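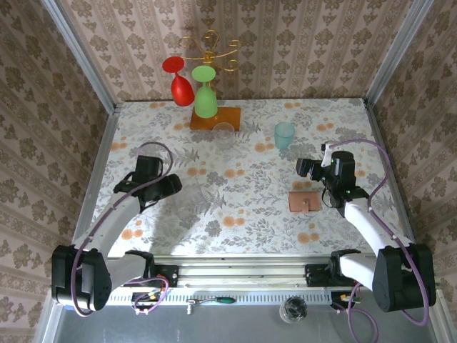

Fig. 4 - Scroll-arm glass rack on its wooden base, two glasses hung, cups and coaster out on the cloth.

Section 4. Setting up and loading the glass rack

Read 4.1 before you hang anything. Applies to the Brandier rack with scroll arms. If yours is the older Adams one with straight pegs go to Section 6, the steps are different.

4.1 Before you start

Check the box:
- rack, gold-coloured metal
- wooden base
- bag of felt pads (24 - spares included)
- card with part no. 636, keep it for reordering pads

Anything missing, write to Wasel Homewares quoting the number on the card. Don't ring the shop, they don't hold parts.

Caution: the curled ends of the arms can scratch. Keep away from faces when lifting the rack out of the box. Two hands, one low on the stem.

4.2 Placing the rack

1. Lay the cloth first and smooth it flat. Any cloth will do, patterned or plain. No thick quilted ones, the base rocks.
2. Stick the pads under the base, one each corner. Press for a slow count of ten.
3. Put the base towards the back of the table, well clear of the edge.
4. Stand the rack on the base. Push down gently and check it doesnt wobble.
5. Wobbles? Take the rack off, turn the base round, try again. Still wobbles - add a second pad at the low corner.

Note: total load on the rack is 1000 g, glasses only. No mugs, no jugs, nothing with a handle.

4.3 Hanging the glasses

1. Glasses must be empty and dry.
2. Hold by the stem, turn upside down. Foot on top, bowl pointing down.
3. Slide the foot into the arm until it stops.
4. Let go slowly. A glass that is in properly hangs straight, like the green one in Fig. 4.
5. If it leans, like the red one on the left, lift it out and hang it again. Do not pull it straight by the bowl.
6. Hang the next glass on the oposite side to keep the weight even.

Plastic wine glasses are fine and better for children's parties or the garden. They weigh very little so they swing if the table is knocked. Leave room between bowls.

Caution: never move the rack with glasses on it. Unload, move, reload.

4.4 Cups and coasters

Cups don't go on the rack. Stand them upright on the table, to the front or the side of the base.

- Clear cups are hard to spot on a patterned cloth. Look before you put your hand down. If it bothers you use a tinted one, the light blue-green sort shows up better.
- Coasters lie flat, to the side, not under the rack.
- Leather coasters - wipe with a dry cloth only, don't soak.

4.5 Putting away

Glasses off first, then the rack, then the base. Wipe the arms with a soft cloth, no polish. Store upright in a Memex crate, order code 1176, or any box deep enough to take the rack without bending the arms.

Check the pads every February and change any that are peeling.

Text revised 9th December, Hiếu Vương. Replaces the loose sheet in earlier boxes.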